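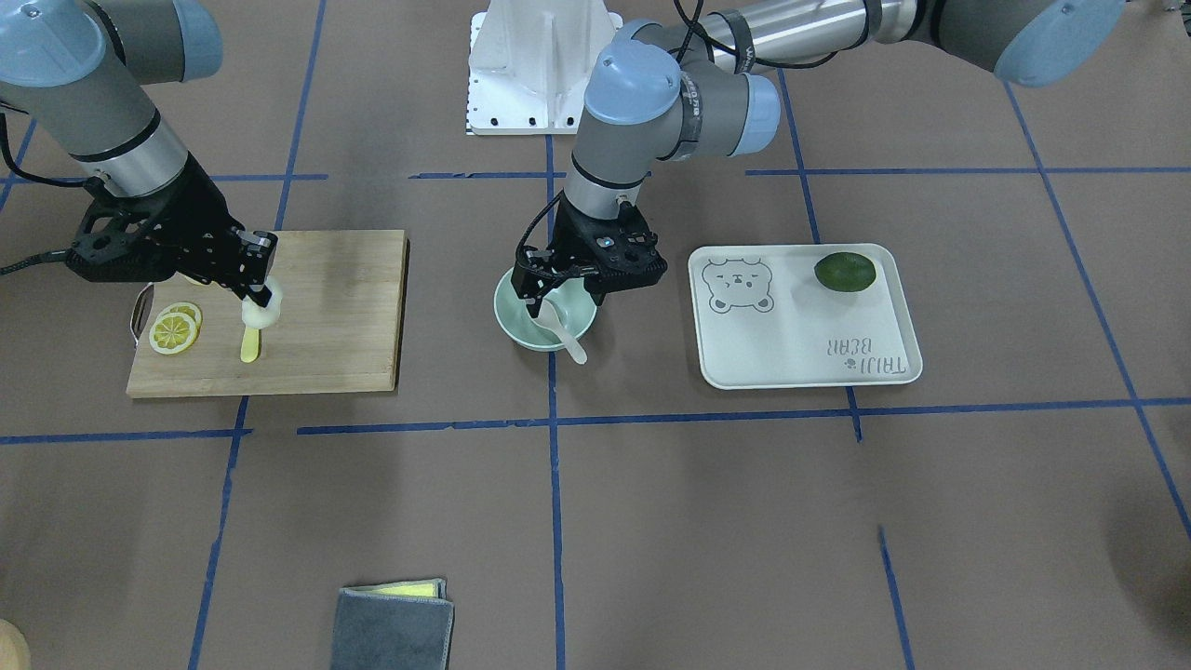
Words by Letay Assefa

Can a robot do your chores yet? I get asked this a lot, mostly by kids who have just been told to clear the table. My answer is: sort of, a little bit, and very slowly!

Look at what the two arms have to deal with. There's a cutting board with lemon slices on it, a green bowl with a white spoon in it, and a lime on a tray with a bear's face. You could tidy that up while humming a song and thinking about lunch. For a robot, every single thing on that table is its own puzzle.

Start with the hands. You have five fingers on each of yours, and they're soft, and they bend in lots of places. Each of these arms has a gripper with two fingers. Try it yourself: use just your thumb and one finger and pick up a spoon from a bowl. Now try a grape. Now try a slice of lemon lying flat on a board (this one is really annoying, I gave up and used my other hand).

Then there's squeezing. When you pick up an egg, your skin tells you how hard you're pressing, and you fix it before you even notice. Lots of robots can't feel much at all. Squeeze too softly and the lime rolls away. Squeeze too hard and, well, lemonade.

Seeing is tricky too. A camera can take a lovely sharp picture of a bowl, but the robot's computer still has to work out where the bowl stops and the table starts, and which bit of the spoon is the handle. Shiny things and see-through things are the worst. I've been writing a story about a kitchen robot named Plotari, and my favorite chapter is the one where it tries to pick up a reflection.

So how do robots learn? Often a person shows them. Someone steers the arms through a job again and again, and the computer looks for the pattern. In my story Plotari needs 596 tries to learn to put one spoon away, and then somebody swaps in a bigger spoon. Poor Plotari!

Some machines are already great at chores, as long as it's the same chore every time. A dishwasher is a kind of robot if you squint. Round vacuum cleaners can do a floor, unless they meet a sock. In factories, arms pack boxes all day long, because the boxes keep turning up in the same place.

Your kitchen isn't like that. Things move, people leave cups in funny spots, and the cat sits on the counter. Will robots manage it one day? I think so, but I don't know when. Tonight the table is still yours. Sorry!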